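4.2 Simulated dining-room task

The planner was tested first in simulation, on a tabletop task in a furnished dining room. The arm stands on a fixed pedestal beside a long wooden table, and the goal is given to the system as a short written instruction naming one object. Everything else on the table counts as an obstacle. We kept the room furniture in the collision model, as earlier trials by Szűcs with a bare table had given planning times that did not carry over to the full room.

Each episode runs in two stages. Awan, our perception module, turns the rendered views into a list of object poses with a confidence value for each. Trivport, the motion planner, then searches for a path to a pre-grasp pose over the target and hands over to a slower controller for the final descent. Figure 3 shows the gripper at the mug, with its fingers inside the opening.

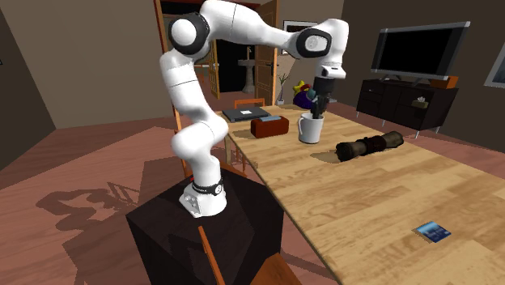
Figure 3. Arm at the mug in the dining-room task. The laptop, box, rolled object and card are treated as obstacles.

What happens when the pose estimate is poor?
The planner asks for a second view if the confidence falls below the threshold, and the arm holds its position until the new estimate arrives. After two failed requests the episode is stopped and logged as a perception failure.

We ran 1,478 episodes with the starting joint angles drawn at random. Of these, 239 ended without a grasp. Boros went through the logs by hand and put 61 of the failures down to the handover between planner and controller, where the last waypoint was sometimes sent twice. The rest were mostly pose errors on objects with a narrow opening, where a small sideways offset brings a finger down on the rim.

The duplicate waypoint was fixed in the June release of Trivport by giving every waypoint a sequence number and dropping repeats. We did not rerun the full set after this change, so the figures reported in this section are for the earlier version. Camera placement and the confidence threshold were the same in all episodes.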